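Tea Corner FAQ - Polora Shared Kitchen

Quick answers so you don't have to email me. Updated in November, will fix typos when I get a minute. - Oona Ruotsalainen

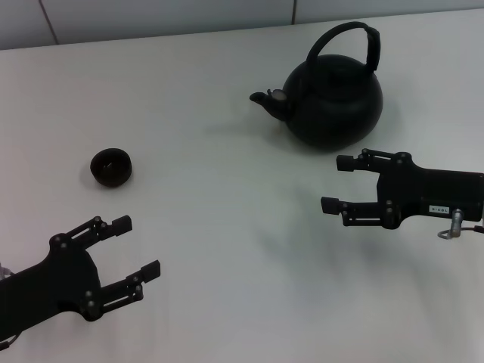
Tea at Polora is self-serve, any time the building is open, and you don't need to sign up. Kettle, cups and loose tea all live in the tea corner, second floor, past the mailboxes. People keep asking which kettle is ours - the round black one with the tall arched handle and the short spout with a little cap on it. Hold it by the thicker part of the handle when you pour. The small dark cup goes with it, and please set it down well away from the kettle like that, so no one has to reach across hot water.

Is the tea free?
Yes for members. Guests too if they're with you. Coffee is separate, see the coffee page.

How much water do I put in?
Halfway is plenty for two people. Don't go over the line inside. If it's too full it spits out of the spout and you get a wet table.

Can I brew tea right in the kettle?
No. Water only please. We had a month of everything tasting like smoky black tea and it took three rounds of vinegar to get rid of it. Use the strainer baskets, top drawer on the left.

Which teas are there right now?
Usuga green, Usuga roasted, a plain black, mint. The Flaltholm blend is out, more ordered. If you finish a tin leave it on the counter with the lid off and I'll see it.

How long do I steep?
Green - two minutes, and let the water sit a bit after boiling first. Black - four. Mint - as long as you like. There's a card in the drawer but somebody spilled on it.

The cups are tiny. Can I use a mug?
Sure, bring your own. The small ones are meant for refills, you pour a little and come back. Please don't take them to your desk, we started with 18 and we're at 15.

Can the cups go in the dishwasher?
Rather you didnt. Rinse, quick wipe, upside down on the rack. The dark color hides tea stains so check the inside with your finger.

What about the kettle?
Never in the dishwasher. Empty it when you're done, leave the spout cap open so it dries out. Wipe the outside with a damp cloth, no scrubby side - the matte finish scratches and it shows.

White flakes in the water?
Scale. Harmless, looks bad. I descale on Friday with the Prinusix powder, one packet, leave it 25 minutes, rinse twice. If theres a note on the kettle that says DO NOT USE, that's what is going on.

The table has rings on it.
White table, dark tea, it happens. Wipe it while it's fresh. Old ones come off with baking soda and a damp rag. Please no bleach spray near the cups.

Can I book the tea corner for a group?
Up to six people, mornings only. Write your name on the sheet by the door. Bigger than that, use the lunch room and borrow the thermos.

I broke a cup.
Ok. Sweep it up, tell me, no charge. Don't put the pieces in the soft trash bag, wrap them in newspaper first.

Lost and found?
Basket under the sink. One blue lunchbox lid in there since summer.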